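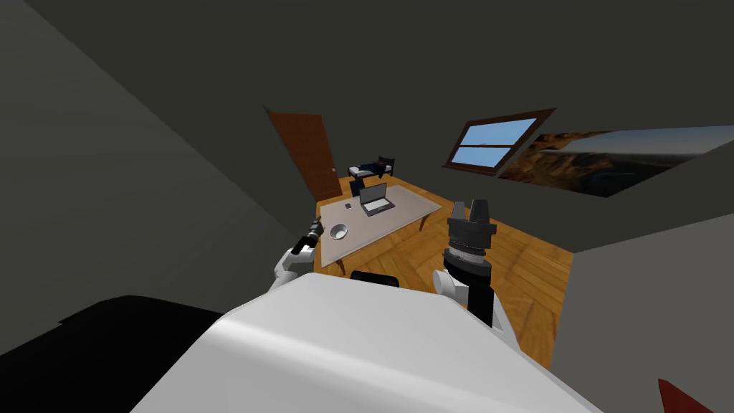

Project report, gripper comparison in simulation (spring term). Our group had to pick a gripper and a camera setup for the household pickup task and say why. We used the two arm robot model in the Kisano simulator. Two grippers on the list: the stock parallel one and the Nernar, which has longer fingers and a softer grip setting. Head camera first, as that is what the handout said to start with. First problem was the view. The head camera looks down over the robot's own white torso, and the torso hides everything right below it, so anything close to the near edge of the table is hard to plan for. The bowl on the table corner was still visible, the laptop too. We also had the camera roll wrong in our config for most of a week and kept it that way so the early runs would stay comparable. Probably a mistake.

Setup. Same room and same objects for both grippers. Controller was the default position controller, then Ganon, the force-limited one from last years group. 100 attempts per gripper per controller. Start poses came from a seeded list so both grippers got the same ones. Log file got cut at 2000 lines the first time, had to rerun the whole parallel gripper set overnight.

Wrist camera. Added in April after the head camera results looked bad. It's mounted behind the fingers so you get both fingertips plus whatever is in front of them. Much easier to line up a rim grasp. Downside, once the object is close it takes up most of the view and you lose the table completely. We ended up switching cameras by hand-to-object distance. Crude but it works.
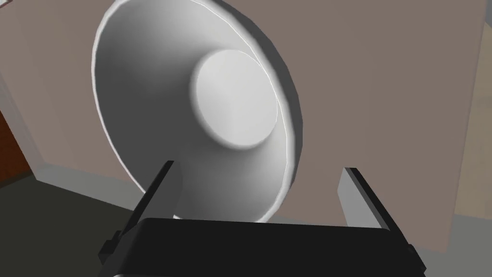 Why not just use the wrist camera for everything? Because it has no idea where the object is until the arm is already pointed at it, and searching with the wrist alone made the runs too long to finish in our lab slot.

Results, short version. Stock gripper + default controller: fine on the handle task, poor on bowls, tends to push the rim away before closing. Stock + Ganon: better, slower. Nernar + default: the long fingers hit the table a lot. Nernar + Ganon: best on bowls, worst on small knobs becuase the fingertips are too wide to get around them. The full table is in the appendix, 441 rows after we threw out the crashed runs.

Drawer and cabinet tests came last and got the least time. Wanted to see if a gripper that is good on bowls can also pull a knob. Approach angle mattered more than we expected.

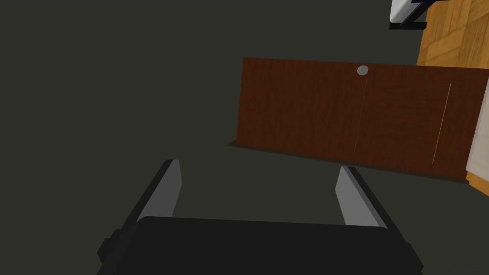

If the hand comes in tilted the fingers close on one side of the knob first and slip off. Tried correcting roll with the wrist camera before closing. Helped with the stock gripper, did almost nothing for the Nernar. We think the soft grip setting is to blame but didnt test it alone.

Recommendation: stock gripper, Ganon controller, both cameras. Not the top score on any single task, but it never failed one completely.

Still to do: fix camera roll, rerun the bowls with it fixed, try the Nernar with the soft setting turned off. Config files are in the shared folder under "grippers_final2", ignore the one called "grippers_final".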